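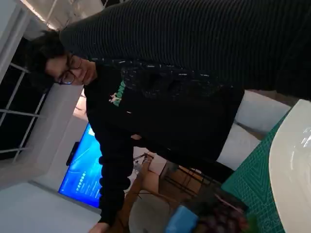

4. What the open day did and did not show

The open evening at Hagedorn was held on 27th May and drew 239 visitors. We attended as outside observers, with no part in the planning and no access to the control software. Our interest was narrow. Public demonstrations are now quoted in project reports as if they were results, and we wanted to know how much of what a visitor sees at one could stand up as a result. This section covers the tabletop handling station, which Trarkano used to present its Tovedik control package.

4.1 The claim

The handout given to visitors put the success rate for "everyday soft items" at 92 percent over 100 attempts. It did not say which items, how they were laid out before each attempt, or what ended an attempt. Frida Bisgaard, who introduced the station, told visitors that the package had been trained on 3964 recorded handling sequences. When we asked how many of those used the same table surface and the same dish as the demonstration, she said she would have to check. We had received no figure by the time of writing in July.

None of this is unusual. A handout is not a methods section, and we do not suggest that anyone was misled on purpose. But the number was repeated by visitors in the exit interviews, several of whom took it to describe what they had just watched.

4.2 The task

The item chosen for the evening was a bunch of red grapes, to be moved between a gridded green cutting mat and a white dish. Grapes make a good impression on an audience. People know that they bruise and that they come off the stem, so a machine that handles them looks careful. Whether it is careful depends on things that are hard to judge from a few steps away, such as grip force and how stiff the bunch is.
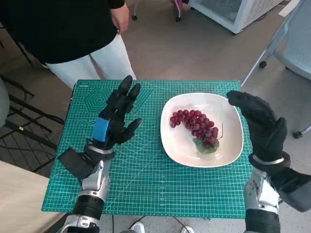
Vusumuzi Molefe, our second observer, raised the matter of stiffness with the presenters early on. A bunch that keeps its shape when lifted is an easier object than one that sags and swings, and a bunch whose berries cannot split forgives a good deal of squeezing. The handout spoke of "soft items" throughout and gave no measure of softness. Without one, a reader cannot tell whether the rate applies to fruit from a store, to molded copies, or to some mix of both.

The dish deserves a word too. It was white, on a green surface with a printed grid, and we can think of few easier targets for a vision system. A brown plate on a brown table would have told us more — and would probably have made a duller evening.

4.3 The grip

Figure 3 is the closest view we have of the contact itself. The lower finger presses against the underside of the bunch while the pad of the other bears on its right side. Part of the bunch hangs free below the lower finger. A hold like this may be perfectly secure, but it would have been useful to know whether the package treats such a hold as a success, a partial success, or a case for trying again.

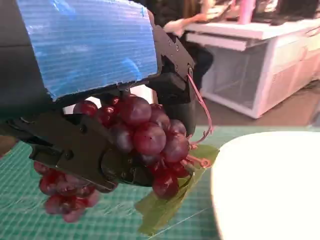
Figure 3. Bunch held between the two fingers of the gripper, with the leaf hanging over the mat and the rim of the white dish at lower right.

4.4 What visitors took away

Kirsten Hjaltested ran short exit interviews with visitors who agreed to stop. Most described the station as a test the robot had passed. Very few mentioned the person resetting the objects, and only one asked how many tries had been made before the doors opened. The presenters at the Raltlow station, by contrast, kept a tally of misses on a whiteboard, and visitors there spoke more freely about failure.

We therefore treat the 92 percent figure as unverified and leave it out of the comparison in Section 5.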